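Purkmont Adult Learning Center
Member Newsletter

Changes to Evening Classes and Enrollment for the Fall Term

The Center is pleased to share its plans for the coming term with all current and returning learners. Enrollment for evening classes closed last term with 772 registered learners, compared with 761 in the term before. The greatest growth was in the language courses, where every beginner section was filled before the first week of teaching. The program office has therefore revised the timetable, and learners are asked to read the following notes before choosing their courses.

Evening classes will begin in October and will run for one full term. Beginner Spanish, Beginner Polish and English for New Residents will each be offered in two sections, one starting at 5:30 p.m. and the other at 7:15 p.m. Learners who work late shifts may move between the two sections of the same course, provided that the instructor has been told in advance. Movement between different courses is not permitted after the second week.

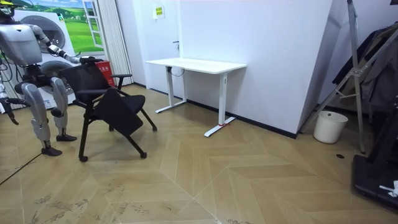 Black office chair with a mesh backrest and an armrest.

Bookkeeping for Small Businesses returns under the direction of Bogumił Kozłowski, who taught the course for several years at the Tatport branch. The course covers invoices, payroll records, sales tax and the preparation of a simple annual statement. Learners should have a working knowledge of spreadsheets. Those who do not may enroll in the short spreadsheet course held on the Saturday before the term opens, for which there is no separate fee.

Each section is limited to 30 learners, except for the conversation groups, which are limited to 20. When a section is full, names are placed on a waiting list in the order in which completed forms are received. A form without a signature is not considered complete. Places that become free during the first two weeks are offered by telephone, and a learner who does not return the call by the end of the next working day will be passed over in favor of the next name.

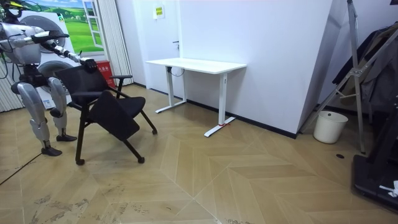 Page last updated: April 8, 2023

Learners are reminded that course fees are due in full at the time of enrollment. Payment may be made by check or by card at the front desk, or by mail to the program office. Those who receive help with tuition from an employer should attach the employer's letter to the form. The Center will then send its invoice to the employer directly, and the learner's place will be held in the meantime. A full refund is given for withdrawals made in writing before the first class, and half of the fee is returned for withdrawals made before the third. After that date the fee may be credited toward a later term only in cases of illness or relocation.

Several readers have asked whether attendance at the Bouzid Street branch counts toward the Center's certificate. It does, with one exception. The pronunciation workshop at Bouzid Street is an open session without assessment, and hours spent there

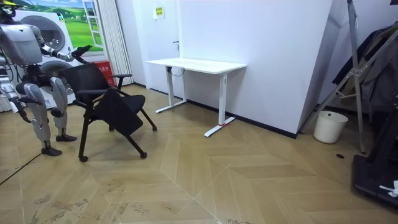
are recorded on the learner's attendance card but are not added to the certificate total. All other courses at the branch follow the same syllabus as those taught at the main building, and the final assessments are marked by the same instructors. Learners who have changed branches during the past year should check that their cards have been transferred. Corrections can be made at either front desk on presentation of the old card.

The library will extend its lending period for course textbooks from two weeks to three. Dictionaries and answer keys remain for use in the reading room only. Textbooks for the bookkeeping course have been replaced with a new edition, and the page numbers given in older course outlines no longer apply. Revised outlines will be handed out at the first class. 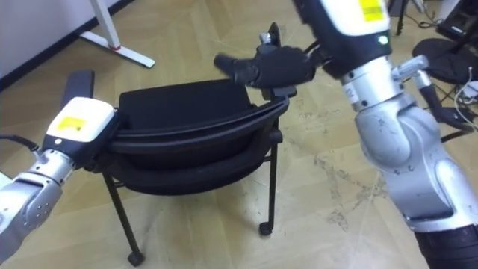
Black stackable chair on light beige floor tile.

Instructors wishing to propose a new course for the following spring should submit a one-page outline, a reading list and a statement of preferred hours. Proposals for daytime courses are especially welcome, as the Center at present offers only four. Outlines should be addressed to the program office and marked "Spring Proposals." Decisions will be sent by letter, and accepted courses will be listed in the next issue of this newsletter.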